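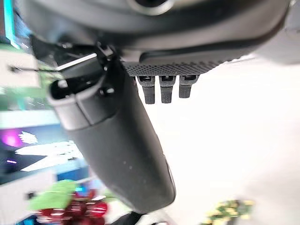 Home | Courses | Student work | Staff | Contact

Print this page | E-mail this page

Folding or rolling: does it matter how you pack a tea towel?

Project report by Naomi Kirui and Grímur Bach, Mener College, Plileck

1. Why we did it

Our course asks for a project on a household claim that gets repeated a lot. We chose the one that says rolled cloth takes up less room than folded cloth. Naomi's aunt believes it and so does every packing video we watched. Neither of us could see how it could be true. A tea towel has the same amount of cotton in it whichever way you arrange it, and a roll has a gap beside it wherever it meets a straight wall.

The other claims were that rolled towels crease less and are easier to find in a drawer. We tested the first of these. The second depends so much on the drawer and the person that we left it to the discussion.

2. What we used

The college kitchen lent us 13 cotton tea towels that had been through the same wash. The box was a Toft storage box with straight sides and a clip lid. We also had the use of a Premwood drawer unit, but the runners stuck and we gave up on it in the first session. Any result from that drawer would have been a result about the runners.

3. Method

Each of us packed the full set folded, then the full set rolled, and measured from the rim of the box down to the top of the pile with a steel rule. We took the reading at the four corners and in the middle and used the average. Then we swapped the order, in case the towels were getting flatter as we went on. They were, a little.

The fold was in half, in half again, then in thirds. The roll was in half lengthways and then rolled from the short end by hand. Grímur rolls much tighter than Naomi does. We did think of using a weight to even this out, but people at home don't have one, so each of us rolled as we normally would and we kept our results apart.

For creasing, we left the box shut overnight and compared the towels side by side on the table the next morning at 9 o'clock. A third student chose the more creased one of each pair without being told which was which.

4. Results

Naomi's rolled pile was higher than her folded pile every time. Grímur's rolled pile was lower than his folded pile in the first round and higher in the second. The difference in his case was smaller than the gap between two corners of the same box, so we don't think it should be called a difference.

On creasing the rolled towels did better, though the creases they had were long soft ones and the person judging changed her mind twice. The folded ones had sharp lines where you would expect them.

5. Discussion

We found no support for the idea that rolling saves space in a straight-sided box. A tight roller can about break even. It may be different in a rucksack, where there are odd corners to push things into, and we suspect that is where the claim came from -- but we didn't test a rucksack and won't pretend to know.

Our own project has weak points as well. Thirteen towels is a small set and two packers is fewer than we wanted. We had hoped to send a questionnaire to 50 households in Plileck, and dropped it when we saw that all it would tell us was what people already believe. Measuring by eye against a rule is also rough, and we were both expecting rolling to lose.

The finding-things claim deserves a fair test by someone else. You can see the edge of every towel when they are rolled and stood on end. You can also see it when they are folded and stood on end, and none of the videos mention that.

6. If we did it again

Better drawer, more people, and thicker cloth as well as thin. We would write the folding instructions down before the first session, since we argued about the thirds.

Word limit for this report: 2,000. Appendix with the readings is held in the course folder.

Print this page | E-mail this page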